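The Slow Mile
Why a town with perfectly good roads went back to walking

By Rania Yammine
04/07/2021

First thing you notice is the shoes. Brown brogues, garden clogs, one pair of very white sneakers. All of them headed out of Erkby on foot at ten to eight in the morning, none of them dressed for exercise.

They're going to work. Dunmore is the next town over, and for most of my childhood you drove there. Everyone drove there. You drove there to buy stamps. The old path between the two was for dogs and teenagers, and in January it was for neither.

Then the bus went. Route 16, twice an hour, then once an hour, then a laminated notice at the stop. After that came the year we all know about, and people stuck at home started looking for a way to get out of the house that didn't involve a steering wheel. Some of them found the path and kept going. Quite a few are still going.

I grew up in Erkby and moved back last spring, mostly for the rent. I don't walk fast. I've got a bad left knee and a bag that's always too heavy. But I have done the walk most mornings for months now, and I wanted to write down what it's like before it gets fashionable and somebody opens a coffee truck.

So. The walk. It takes me 30 minutes if I don't stop. Flat nearly all the way. The wind is the thing, it comes straight at you and there's not much to hide behind. Hats are lost. Conversations get shouted. After a week or so you learn to save the important part of a story for the last stretch before town, where the houses start and you can hear yourself.
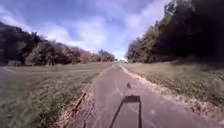
It was always a road for walking, according to a reader who wrote in when I first mentioned the path in this magazine. The cars were the interruption, she said, and her mother did it twice a day with a basket of eggs and never once called it exercise. She signed the letter with just a C and added that the eggs got there fine.

I think about those eggs a lot. Because the word we've all picked up for this, "active travel", makes it sound like a program you enroll in. There's an app, of course. Fidow, the phone thing, gives you a little green badge when you hit a target, and half my office was on it over the winter. I lasted nine days. It kept congratulating me for going to work.

What people tell me when I ask why they do it is much smaller than health. One man likes that his phone signal drops. A woman from the dentist's rehearses arguments with her sister. Two brothers who share a house and a business and dont much like each other walk it a few minutes apart, same direction, every day, and meet at the door. One teenager told me it was the only part of the day when nothing was being asked of her. Then she put her headphones back in, fair enough.

The pace does something. Three miles an hour, maybe less, and your head goes along at the same speed. I've solved exactly one real problem on that walk (the boiler) but I've stopped worrying over plenty of fake ones. By the time I'm at my desk I have already had the sulk I would've had at my desk.

It isn't all lovely. Rain in the ears. Getting to a meeting with mud up one leg. Shoes! I've been through two pairs, and the second pair cost me 87 dollars, so don't let anyone tell you walking is free. In the dark months you want a light and you want something reflective and you will look ridiculous. You'll also need a place to leave dry socks. Mine live in a filing cabinet under S.

And it only works if you live near enough and your knees allow it and your boss doesn't care about ten minutes either way. Plenty of people in Erkby still need that bus. I've signed the petition, so have about 200 others, and anybody who holds up the walkers as proof the bus wasn't needed is going to get an earful from the walkers.
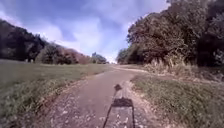 Which brings me to Clilstead. Clilstead is the village further on, past Dunmore, and it never had much of a bus to lose. People there have been walking in for groceries forever and find the rest of us pretty funny. I went out one afternoon to ask for advice and got plenty. Wear wool. Eat before, not during. Never walk with someone who's late, you will end up late yourself and out of breath. Carry a bag on both shoulders. If you meet the same person four days running you have to learn there name, that's the rule.

I'd met the same person for eleven weeks. Gray coat, quick nod. We were well past the point where asking was easy. So the next morning I just said mine, out loud, into the wind, and she shouted something back that could have been Ellen or Helen.

I'll find out tomorrow, if it's not raining. If it is raining I'll find out anyway, I'm out of bus fare and out of buses.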